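Notebook, Thursday, pool table bench

Question for the day, same as it was in June: can a machine tidy a table yet? I mean the sort of tidying anybody does half asleep. Cup over there, cloth folded, bottle stood up, balls left alone. Stellan Haugland thinks we are two years off. I think we're closer, and this morning made me more hopeful, not less!

Started with the cup because it is the worst of the lot for the gripper. It has a wide lip and a smooth wall, and once the camera is close there is very little else to see. The Aduvix grasp model used to give up at that point. With the new weights it keeps a guess about where the rim goes, even when most of the view is plain pale plastic. I ran 17 tries before coffee and logged them under "cup, rim first".

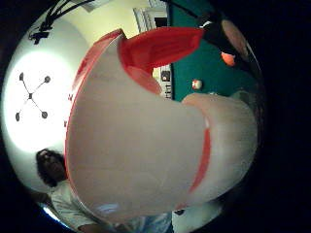
Cup at very close range, red edging, ceiling light behind.

Rim first is still the right call. Going for the body means guessing the squeeze, and a squashed cup is a chore failed as far as I'm concerned. Judite Bettencourt wants to try two-finger pinches from the side. Fine by me, she can have the afternoon slot.
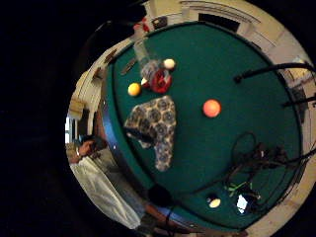 Cloth is the bit I really care about, and it's where household robots have always looked silly. A rigid thing has a pose and you can write it down. A cloth has whatever shape it fell into, and the next drop gives you another one. The patterned one with the dark blue motifs is a good test piece: it was lying in a rough triangle with a tail hanging down, and the planner (Sonia, build 4) has to decide which bit counts as a corner before it can fold anything. Its first pick was the tail. I'd have picked the tail too, so I'm counting that as a point to Sonia.

Hand demos next. We want 100 clean ones per object before retraining, and the full set for Cerevura is 1,000. The hand kit is so much nicer than steering an arm with a joystick. You just reach out and do the job, and the small corrections people make without thinking all come through in the data.
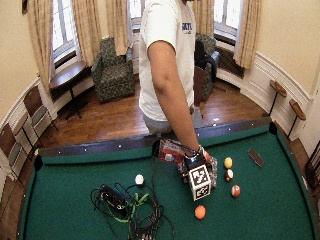
Hand kit on, marker cube towards the camera, balls out on the felt.

Notes on balls: they roll, obviously, and that's the whole lesson. Nudge one while going for something else and the plan is out of date. I'd like a rule that the planner looks again after every contact. Stellan says that will make it slow. Slow is all right in a kitchen at night, when you'd be in bed anyway.

Spray and wipe is the one I'm keenest to crack. It's two tools and an order to do things in, and the trigger needs a proper finger action at the same time as a steady hold.
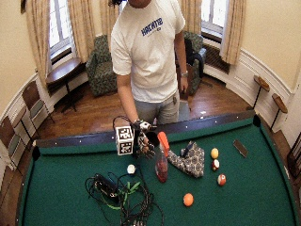 If we get that working then wiping down a bench at the Nygård shop isn't far behind, and they have been asking for it. Their benches are flat and the mess is the same every evening, so in some ways it's an easier job than a family kitchen.

To do:
Judite: side pinches on the cup, same log format please.
Me: fold labels for the cloth, decide what we call a corner.
Stellan: look-again rule, try it with the balls only and time it.
All: wash hands before putting the glove on, it's getting sticky.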